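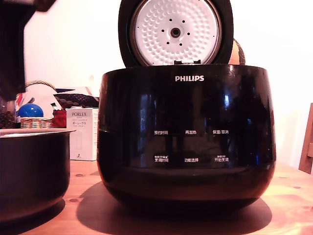 Filed under: Days Out / Machines / Threads

July 6, 2020

1/ Well, I said I'd report back from the open day at Cundari, so put the kettle on, because I've never managed to tell a story in one post and I'm not going to start now.

2/ They're in the old dye works at Custoddale, 3 floors up, and the lift was having a rest. My knees and I arrived rather later than planned, but someone very kindly found me a stool right by the kitchen table.

3/ And it really is a kitchen table! I'd been expecting cages and yellow tape. They've got the arm working over a nice pale wooden one, with a Philips rice cooker in the middle and its pot standing to the side, and a Porlex box and a little wicker basket behind, much like anybody's house.

4/ The job they're teaching it is pot in, lid down, press start. I asked why rice, and the young woman showing us round said a shiny black cooker is a brute of a thing for a robot to look at, all those reflections. Having tried to find the buttons on my own hob in full sun, I sympathised.

5/ The buttons are all in Chinese, by the way. The one for start cooking is bottom right (I had to ask, and then I was very pleased with myself for the rest of the afternoon).

6/ They've logged 1,714 goes at it so far and want 4,000 before they'll call the software finished. It's named Rirosex, which got a giggle from the back row every single time, bless them, and they carried on like troupers.

7/ What I liked best was how ready they were to talk about the bits that go wrong. Lids are harder than pots, apparently. A man from Wickramasinghe, who make the joints, spent ages with me on wrists and never once looked at his watch.

8/ There's another open day in August, 200 places, free, but you do have to book. Wear flat shoes and take a cardigan, it's chilly up there.

More threads
Two hours at the tram depot
My sister's bread machine, part four
The lawnmower that went next door

Contact | © 2020 | Back to top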